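Re: [mevcombe-bakers] Proving time in a cold kitchen

Mingxuan Guo wrote on Wednesday:
> My kitchen is very cold in January and the dough does not rise.
> Should I add more yeast, or only wait longer?

Dear Mingxuan,

I would wait longer. I had the same problem in my first winter in Mevcombe, and with more yeast the bread tasted of beer.
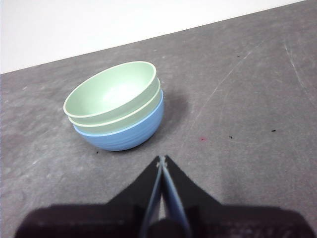 My usual quantities are 180 g of strong flour, 108 g of water and a small pinch of dried yeast. I mix it at nine in the evening and leave it covered until breakfast. If it is still flat then, I give it two hours more and do not touch it.
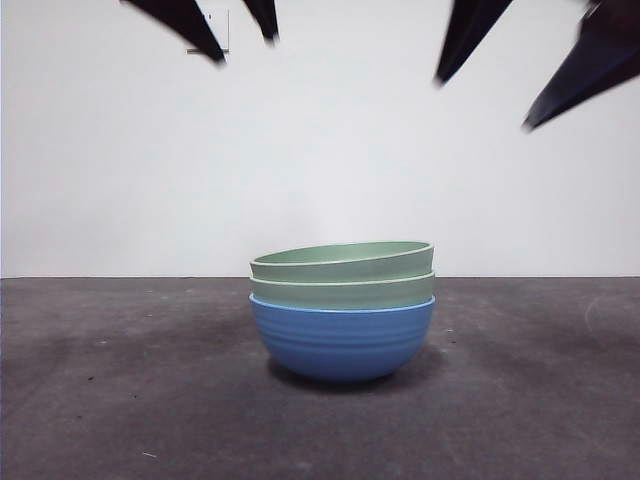 For the final rise the shape of the bowl matters more than I expected. A wide, flat one lets a soft dough spread. I prefer a deep bowl with a rounded underside, like the blue one at the bottom of the stack, and I put a floured cloth inside.

One question to the list – has anybody tried the rye flour from Forsyth? Mine drinks much more water than before.

Kind regards,
Ayten Kaplan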